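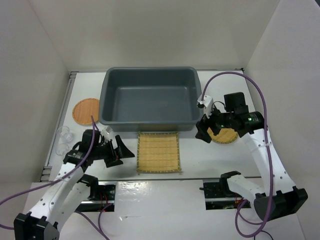

Week 4: Washes and weathering on resin terrain

Course notes, Scenic Modelling for Tabletop Games
Tutor: Sándor Sárközi

Before you start

Your building should already be primed and have its base colours on. If you missed the September session, read the notes on cleaning up castings first. Resin holds a film of release agent, and paint put over it will lift when you pull off masking tape. A scrub with dish soap and an old toothbrush fixes this, but it has to be done before priming.

Check the walls for gaps and pinholes as well. A wash runs straight into them and makes them far more obvious than they were under the base coat. Fill them, sand them and touch up the colour.

Choosing a wash

We use two kinds on this course.

Acrylic wash. Dries quickly, cleans up with water, and is the safer choice for a first building. It can leave tide marks on big flat areas such as plaster panels, so put it on in small sections and lift the excess with a damp brush.

Oil wash. Artist's oil thinned with odourless white spirit. Slow to dry, and you can keep adjusting it for hours. It needs a gloss varnish underneath and an open window. Leave it overnight before you handle the model.

Applying it

Start with the roof. Work from the ridge down, following the line of the tiles. Let the colour settle under each tile edge and don't go back over it once it begins to dry.

Timber framing takes a dark brown wash along the grain. Stonework looks better with two colours. For the Illport harbour set I use a grey-green near the ground and a warmer brown above it, blended where they meet.

Streaks under windowsills and gutters should be thin and run straight down. Most people make them too wide.

Drybrushing

Wait until the wash is fully dry. Pick a lighter version of the base colour, wipe nearly all of it off the brush, and catch the raised edges only. An old flat brush is fine, as drybrushing ruins good ones.

Varnish

Two light coats of matte. Gaming pieces get handled a lot, so don't skip the corners or the chimney. Spray cans can frost in damp weather. Brush-on is slower but more predictable.

For next week

Finish the roof and at least one wall. Bring the building, your base board and any static grass you have. Read the handout on groundwork, up to the section on cobblestones.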